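Review: Movholm open day, hand-held gripper demo

I went to the Movholm open day to try the Zorum, a hand-held gripper used to record tasks that a robot arm learns from later. Tickets were 47 dollars, and groups were kept small. 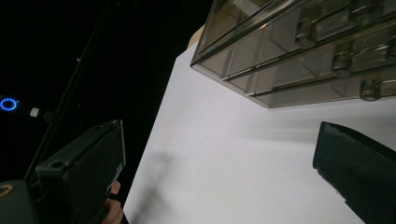
Irena Krawczyk ran our session and kept the talk short, so most of the 62 minutes went to trying things ourselves. Small drawers are a fair test for a tool like this. The ones on the demo table were see-through gray plastic with short handles, and lining up on those took me a few tries. The grip felt fine – my wrist got tired near the end.

Parking was poor and the coffee was good. Tiziana Zanetti at the front desk answered my pricing questions by email two days later.

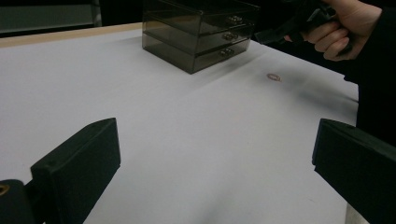
Do you need any robot experience to take part? None at all, and the staff will guide your hand if you ask.

I'd go again in April, when they plan to show the arm side. Four stars.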